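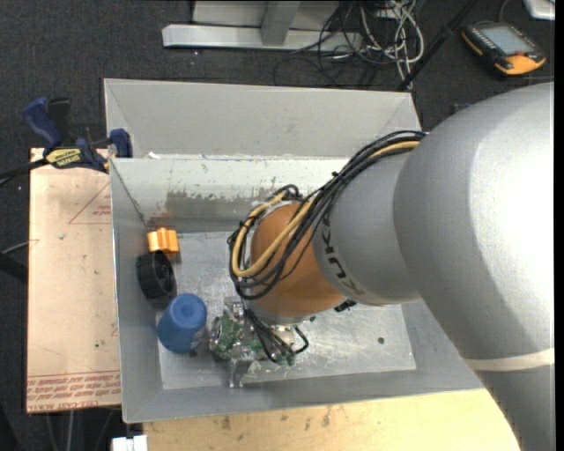

Annapurna Acharya has called the Arruda estuary accounts "a ledger with one side filled in," and the remark is still the shortest description of the dispute over them. The Arruda estuary accounts are a set of tables that try to put a yearly money value on the regulating services of the Arruda estuary, meaning the work done by its marshes, mudflats and woods in holding back floods, storing carbon and filtering water. They cover the shoreline between Batport and Flanport and a strip of farmland as far inland as Pumholm.

Scope

The accounts list four services: carbon storage, flood protection, removal of air pollution by trees, and the trapping of nitrogen in marsh mud. Noise reduction appeared in the first edition and was dropped from the second without a note. Fishing and grazing are left out as belonging to a different class of service, although the same marsh supports both and the line between them is drawn differently in different chapters.

Method

Flood protection makes up the largest share of the total. It is worked out by asking what a sea wall would cost if the marsh were gone. This is known as the replacement cost method, and it assumes that someone would in fact build the wall. At Pumholm, where the land behind the marsh is rough pasture, no such wall has ever been proposed. The accounts value the marsh there at the same rate per yard as the waterfront at Batport.

Carbon storage rests on 100 mud cores taken from the lower estuary. The results were then applied to the upper estuary, where the mud is thinner and no cores were taken. Elango Achari, who reworked the figures, found that leaving out the upper estuary cut the carbon value by more than a third. The compilers replied that a low figure was better than a blank. Achari had not asked for a blank, only for a range.

The air pollution estimate counts every stand of trees larger than 500 square yards. Hedges and single trees are ignored, and so is the question of whether anyone lives downwind.

Reception

The accounts are often cited in local planning papers, usually as a single total and usually without the margin of error given in the appendix. A Flanport harbor plan used them to claim that each acre of new marsh would "earn" $1,000 a year. No one is paid this money. It is an estimate of harm avoided, and much of it depends on the imaginary sea wall.

Supporters say that a marsh with no number attached tends to be treated as worth nothing. That may be so, but it is an argument for having a number and says little about this one. Acharya's objection is that damage to the estuary is recorded only when it lowers a service, so a marsh can lose most of its birds and show no change in value.

Later editions

The third edition moved to a new land cover map with a minimum patch size of 1,000 square yards. Many small marshes vanished from the tables as a result, and the total fell. The text describes this as a decline in natural capital. The earlier years have not been recalculated.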